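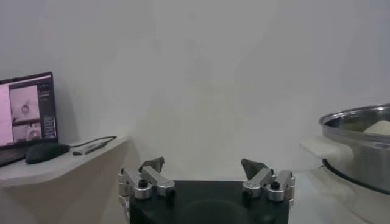

Filed under: Small Spaces > Desks & Shelves

Can a wall shelf work as a laptop desk?
Muchen Dai
I love my new shelf! It's 17 inches deep and holds the laptop and mouse, but the cable and USB adapter take up my mouse room. Any ideas?

Tuulikki Peltonen
Yes, do it! I've worked at one for 9 months and adore it. Stick two cable clips under the front edge and run the cord there (wipe the shelf first). So much more elbow room!

Mudassar Bajwa
get a wireless mouse

Rui Patrício
Keep cooking pots well away from it too, steam and laptops don't mix. Great little setup though!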